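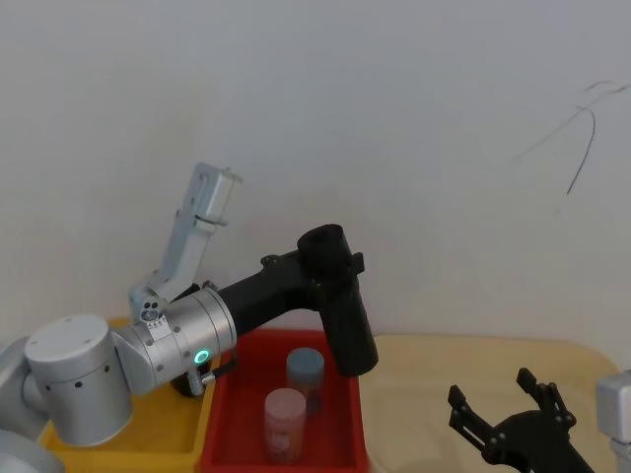

Cavham residents will be asked to sort their kitchen and bathroom waste into more streams from September, under a trial the council says will cut what goes to landfill and the contractor, Vellus, says will be simple. The trial takes in 700 households on the eastern side of town. Each gets a set of benchtop trays to sit beside the sink, with a colour for each stream and a printed card to go on the fridge. Colour is doing a lot of the work in this plan. A red tray and a yellow tray side by side on a pale tabletop are easy enough to tell apart, and a couple of small cylindrical containers in the red one look tidy. Whether they belong in the red one is the part the card is meant to settle, and the draft card runs to 59 entries.

Vellus put its case at a briefing in the library last month. The company's regional manager, Tuncay Ağca, told the meeting that households "pick it up within a fortnight" and that contamination drops once people see the colours every day. Asked where that had been measured, he pointed to an earlier trial run by Promari, a firm Vellus has since bought. The report from that trial has not been released. The council says it has read a summary.

There is also the matter of what the colours mean. The kerbside bins in Cavham already have yellow lids for recycling and red lids for general rubbish. On the draft card, red is for small containers that are to be rinsed and taken to a drop-off point, and general rubbish moves to a cream tub. Anyone who has spent years putting rubbish under a red lid will now be asked to do the opposite indoors and then go back to the old rule at the kerb.
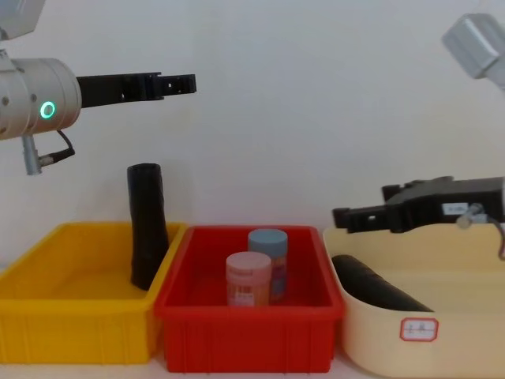 Mr Ağca said the indoor and outdoor systems were "separate journeys" and that residents would cope. A council spokesperson said the colours could be reviewed after the trial but that the trays had already been ordered.

Cost is harder to pin down. The council's share is listed in the budget papers under waste education, together with school visits and the compost workshops, with no separate line for the trays. Vellus would not say what it is charging per household, citing its contract. The spokesperson said a figure would be published at the end of the trial, by which time the money will have been spent.

Drop-off is to be at 2 sites, the transfer station and the car park behind the Taşdemir grocery on the main street. The transfer station closes at 3 pm. The car park has 13 spaces and is generally full by mid-morning, and the collection cage will take up at least one of them.

Households in the trial area will get a letter before the trays are delivered. Taking part is voluntary, although those who want to stay out have to ring the council and say so. Submissions on the draft card are open until the end of the month and can be left at the library desk or the council office.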